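What is a reality TV show, and is it REALLY real?

By Lalit Tyagi

OK kids, quick one today. You know those shows where people who aren't actors just hang out, argue, bake stuff or live in a big house together? Thats reality TV.

So is it real? Sort of! The people are real. The names are real. But a lot of it gets planned.

Say there's a show called Nenley Beach House. Two friends, Owen and Cevska, have a fight over who ate the last pancake. Looks like it just happened, right? Maybe. Or maybe a producer said "hey, go talk about the pancakes." Producers are the people in charge of making the show. They don't usually write the words. They do pick who sits where, and what to ask.

Next – editing. Big one. The crew might film for 20 hours and you only see a tiny bit of it. The editor picks the bits. Loud bits, funny bits, crying bits. The boring bits (brushing teeth, waiting for the bus) go bye-bye.

Editors can even swap the order. Owen rolls his eyes at a fly. Stick that right after Cevska sings and now it looks like he hates her song. Sneaky!

And those parts where one person sits alone and talks to the camera? Called a confessional. Often filmed later, maybe even 2 days later. So when they say "I'm so mad right now" they might of had lunch and a nap since.

Are the shows bad then? Nope. Lots of fun to watch. Just remember you're seeing a story somebody put together.

Try it at home: watch a show with a grown-up and yell CUT every time the picture changes. You'll be yelling a lot. Sorry, grown-ups.

More in July – how do game shows pick players? 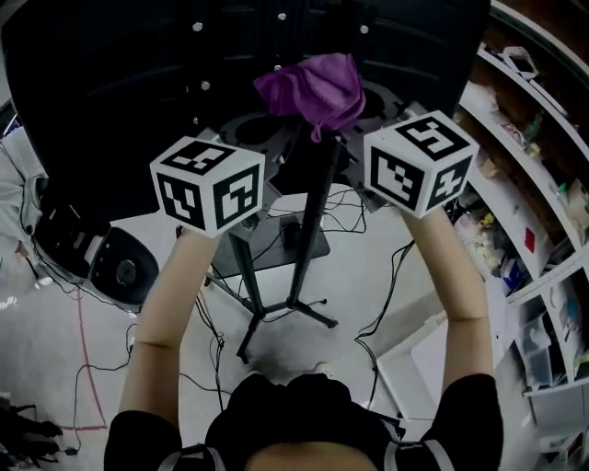 Two patterned cubes, up they go!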